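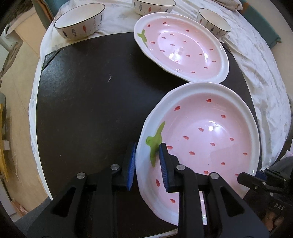

A hand-held gripper with its jaws astride the rim of a strawberry-shaped dish, seen from the tool's own camera.

Hand-held demonstration is a way of gathering examples for a learning system. A person picks up a gripper with a camera on it and does an ordinary chore, and each recorded run becomes one example for a robot to learn from. No robot arm is needed, so the work can go on at any kitchen table!

Dishes are a wonderful subject. A curved, glossy rim tests the grip at every angle, and two plates of the same design can still call for different approaches. In the Prustgate project, led by Hường Lã, each task was recorded 100 times in 10 homes — a lively mix of tables, cloths and light.

See also: Imitation learning; Robot grasping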